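How to draw a cube with convincing light and shade

Shading is where many beginners lose heart. The outline looks fine, then the pencil goes on and the whole thing turns flat or muddy. A plain cube is the best subject for sorting this out. It has flat sides, so each one takes a single tone, and you can finish a study in one sitting.

What you need

A sheet of cartridge paper, an HB pencil, a 2B, a 4B and a putty rubber. I use the Granislow pad, which has 64 sheets and enough tooth to hold the softer pencils. You also need a box or block with matt sides and one lamp. Switch off the ceiling light. Two light sources give two sets of shadows, and you do not want to deal with both yet.

Step 1: Set up the light

Put the lamp above and slightly behind the block. Sit so that you are looking down at it a little and can see the top. Move the lamp until the sides are clearly different in tone. If you have to squint hard to tell them apart, keep moving it.

Step 2: Draw the outline

Use the HB and press lightly. Start with the nearest upright edge, then add the top. Edges that run away from you should draw slightly closer together. Check the upright edges against the side of the paper, as most people let them lean. Leave the construction lines in for now.

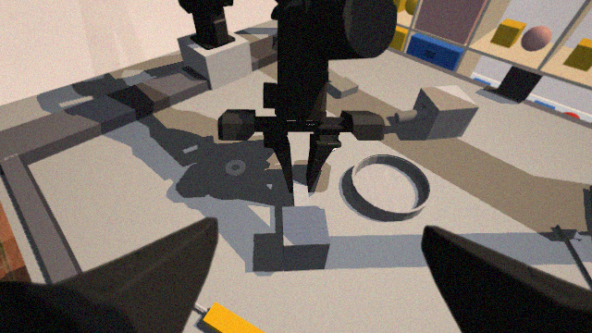
Step 3: Decide on your tones before you shade

Make a strip of five small boxes in the margin, from bare paper to the darkest mark your 4B will give. Number them one to five and match each side of the block to a number. The small light grey cube on the tabletop has its top face lit and its front face in shadow, so the top might be a one and the front a three. Write the numbers faintly on your outline. Whatever the block's real colour, it is the difference between the sides that makes it look solid.

Step 4: Lay in the shaded side

Take the 2B and shade the whole of the front in one direction, edge to edge. Do not press harder to get it darker. Go over it again with strokes at a different angle. Three light layers look smoother than one heavy one – and they are easier to lift off if you go too far.

Step 5: Add the cast shadow

With the lamp behind, the shadow falls towards you. Mark its outer corners first, join them up, then fill it in with the 4B. It is darkest where it meets the block and gets paler and softer further out.

Step 6: Clean up

Roll the putty rubber to a point and take out the numbers and any lines crossing the top. Do not outline the cube again. Where a light side meets a dark one, the change of tone is the edge.

Common problems

Everything is the same grey: go back to your strip and darken the shaded side by one number.

The block seems to float: the shadow is too pale where it touches the base.

The paper has gone shiny: you have pressed too hard. Dab it with the putty rubber and rebuild the tone with the 2B.

Next, try the same exercise with a cylinder, where the tones run into each other.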